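**Keeping old desktops going: who's still doing it?**

**kakavura_kid** (17 Jul 2020)

Put me down as a believer. I fixed up my aunt's old tower last month and I'm hooked! It was headed for the kerb in Curkthorpe, and now she does her banking and her choir spreadsheets on it. All I spent was $11 on thermal paste, plus a bit of my Saturday allowance on a used drive.

Lay the case flat before you do anything, it makes the whole job so much nicer.
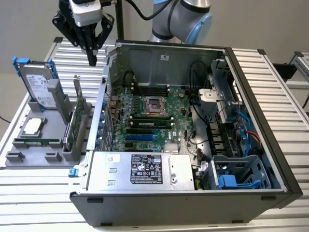 My other tip is to photograph the front panel connectors before you unplug them. I didn't, and lost an evening to working out which little plug was the power switch. What else do people always do on an old machine?

**Manikandan Nadar**

Welcome to the club! Thermal paste every time, on anything that old. Run the computer for a few minutes first so the old paste softens, then shut it down, pull the plug and give the cooler a gentle twist before you lift. Dry paste grips like cement and I've had a processor come up with the cooler, stuck fast to the bottom of it.

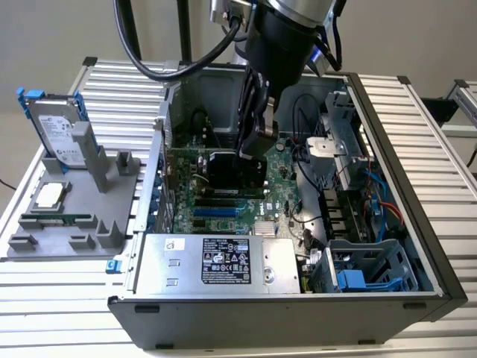

Then clean both faces with isopropyl and a coffee filter, and put one small blob in the centre. No spreading.

**Meenakshi Raju**

Sorry Mani, I spread. I've always spread! An old gift card cut down to a nice straight edge, thin layer, corners covered. My Iyer Road build has been on the same coat for 3 years and still runs cool and quiet.

Totally with you on the twist though. And take note of which way the fan cable runs, it's maddening to seat everything and find it won't reach.

**old_solder**

I'll be the grump. Past a certain age you're polishing something that eats power all day. A little second-hand laptop does the same work on a fraction of the electricity. I sold my last tower and haven't missed it.

**kakavura_kid**

Fair point on power, but hers is on for an hour after tea and then it's off at the wall. And she likes the big keyboard! I think there's real value in a machine you can open up and get your hands into. While the cooler's off you get such a good look at the socket, too, and you can blow the fluff out of corners you'd never reach otherwise.

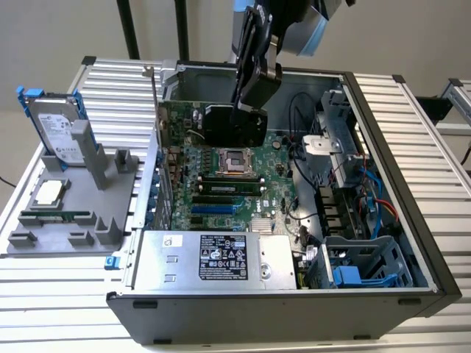
Jagadeesh Chowdary reckons compressed air is fine as long as you hold the fan blades still with a finger, and that the bigger risk is tilting the can and spraying liquid. He also says to leave a working power supply alone, dust and all, apart from a puff through the grille.

**Anahera Costigan**

Agree with Jagadeesh on the power supply. Loving this thread, by the way. I've pinched everyone's advice and added my own, so shout if you disagree with the order.

## Anahera's running order

1. Back up first. Then back up the backup if there are family photos on it.
2. Unplug at the wall and hold the power button in for a few seconds.
3. Take the side off, lay it flat, get a torch and have a proper look before touching anything. Swollen capacitors mean stop.

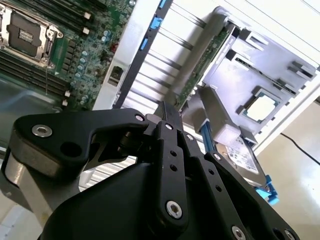 4. Dust, then reseat the memory. Half the "dead" computers I get given come good at this step.
5. New paste, spread or blob, fight it out among yourselves.
6. Fresh coin battery on the board if the clock keeps resetting.
7. Swap the old hard drive for a solid state one. Biggest difference you'll ever feel for the money.

**Manikandan Nadar**

I'd put the battery ahead of the paste, easier to get at. And it's a blob.

**Meenakshi Raju**

Spread!

**old_solder**

Step 7 I'll give you. I put one in my neighbour's and it was a different computer. Still say buy the laptop.

**kakavura_kid**

Brilliant list, printing it. There's another tower waiting under my cousin's stairs in Caltthorpe and the clock's wrong on that one, so a battery's going on the shopping list. Does anyone know if the cheap ones from the supermarket are okay?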